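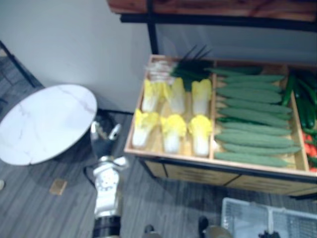 Your Farm Box Questions, Answered

I get a pile of emails every June when sign-ups open for the Surkcombe veggie box, so I finally sat down with a big iced tea and typed up the ones that keep coming back. If yours isn't in here, write me anyway (I love mail!).

What do I get in a regular box?
Whatever is ready! Early on that means a lot of leafy stuff, radishes and green onions, and then the squash shows up and simply does not stop. I send the list out the night before pickup so you can plan dinners, though I'll admit I change my mind sometimes when the beans come in early.

How big is it?
The small box feeds two people who cook most nights. The large one is for a family of 5, or for two people who really, really like soup. You can switch sizes once during the season, just drop me a line before noon the day before.

Can I swap out things I don't like?
Up to three items per box. There's a swap table at the Undon pickup, and Leonilde Cardoso keeps it tidy and will happily talk you into kohlrabi. Home delivery folks can fill in the swap form instead.

How do I keep a whole napa cabbage from going sad in the fridge?
Don't wash it until you need it. Wrap it snugly, stick it in the crisper drawer and pull leaves from the outside as you go. Mine lasts a couple of weeks that way, and the droopy outer leaves are still great in dumplings or fried rice.
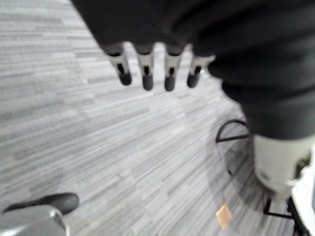 What happens if I miss my pickup?
Text me before 7 p.m. and I'll hold your box in the cooler overnight. After that it goes to the Ustby food pantry, where Percy Montoya puts every last carrot to good use. I can't do refunds for missed boxes, sorry!

Do you use sprays?
None on the greens. The apple trees get a clay spray in spring, the chalky kind you can rinse off, and I'm glad to show you the bag if you want to read the label.

How much does it cost?
The large box is $55 and the small one is $35, paid monthly. Splitting a large one with a neighbor is totally fine, but please pick one name for the sign-in sheet.

Where do I send my form?
Pop it in the mail to P.O. Box 3559, Surkcombe, or hand it to Kevin Ríos at the farm stand. He's there mornings until we sell out of eggs.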